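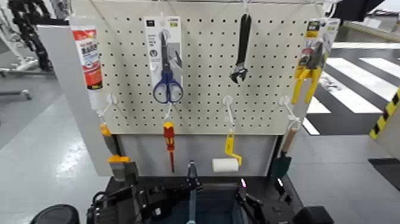

Why Do Scissors Have Two Blades?

Try cutting paper with one blade. Go on, use a ruler if nobody will trust you with a knife. The paper bends, slides away and generally behaves like a cat at bath time. Paper needs something to push back.

Scissors fix this with a second blade. One pushes down, the other pushes up, and the paper is stuck in the middle with nowhere to go. Scientists call this shearing. Sheep call it a haircut.

Each blade is also a lever, like half a seesaw. The screw in the middle is the pivot. Cut something thick close to the screw and it's easy. Try it out at the tips and your hand will complain.

People have been snipping for over 4000 years. Early scissors had no screw at all, just two blades joined by a springy strip of metal. You squeezed, they cut, they popped open again.

Try this: fold a sheet of paper in half 4 times. Cut it at the tips, then near the screw. Which was harder? Please use scrap paper. Your sister's homework is not scrap paper, whatever you think of it.

Written by Rosemarie Thiele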